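# Why does a sleeping bag keep you warm?

I used to think my sleeping bag made heat, like a toaster. I was almost 100 percent sure of it! Then one January I camped by the lake at Loltbridge and crawled into my bag at bedtime, and it was freezing in there. It took a while before I felt cozy, and I lay there wondering where the warmth was coming from.

It was coming from me. And when you camp, it comes from you.

## You are the heater

Your body makes heat all day and all night. It does this by using up the food you eat, which is why I always have a snack before bed at camp (cheese and crackers, if you want to know). The trouble is that heat likes to wander off. It moves from warm things to cold things, so on a chilly night it leaves your skin and heads out into the tent.

A sleeping bag slows it down. Inside the bag there's a thick layer of fluff, and the fluff is full of tiny pockets of air. Heat has a hard time getting through air that can't move around. Birds use the same trick – they puff up their feathers when it's cold.

## The sneaky cold floor

Now for the part I got wrong for years. When you lie down, you squash the fluff underneath you flat. The air gets pushed out, and your heat goes straight into the ground. That's why campers put a mat under the bag. I once forgot mine up on Clonbridge hill, which is 1,100 feet high, and I had 2 pairs of socks on and still shivered until breakfast.

## Try it at home

You need 5 things: two jars with lids, a fluffy sock, a grown-up, and some warm water from the faucet.

1. Ask your grown-up to fill both jars with warm water and put the lids on.
2. Pull the sock over one jar. Leave the other one bare.
3. Go and play for twenty minutes.
4. Touch the lid of each jar, then take off the sock and feel the sides.
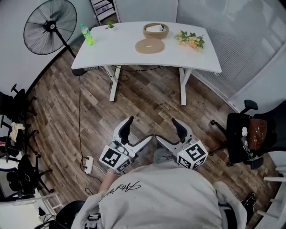
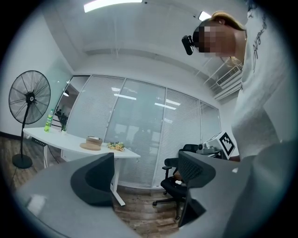

Which jar do you think will win? Write down your guess before you check. Then try again with a wet sock and see if anything changes. (Do that one over the sink, please.)

One more tip for your next trip: shake your sleeping bag out when you unpack it. It's been squished up in its sack, and the fluff needs time to get puffy again. I do mine as soon as the tent is up, and then I go looking for the crackers.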